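To: Turura Working Practices list
Subject: Re: Handling of bladed tools, draft clause 16
Date: 07/04/2021

The Skurholm laboratory wrote:

> Clause 16 asks that the blade be "kept safe at all times." We find this
> too general to audit. Does it cover a knife held above the board
> between cuts? Our operators read it both ways.

The editors thank Skurholm for this comment and agree that the wording should be tightened. The following text is proposed:

16.1 A knife shall be gripped by the handle only.
16.2 No person shall reach onto the board while a blade is in the gripper, whether or not the arm is moving.
16.3 Cables on the work surface shall be kept clear of the board.
16.4 An arm holding a blade shall not be left unattended — this includes short pauses between trials.

The pause above the food item falls under 16.2 and 16.4. The figure below is proposed for Annex B, next to the revised clause.

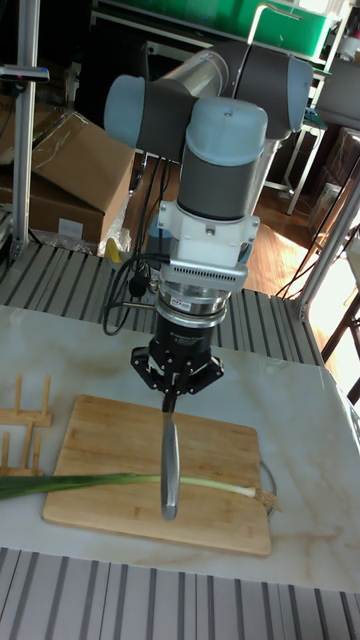
Figure B.2. Knife held by the handle, point down, over a scallion on a cutting board.

Sites that have adopted the Flusetell checklist need only replace item 45. Comments on the wording should be sent to this list before the December revision.

For the editors,
Turura Working Practices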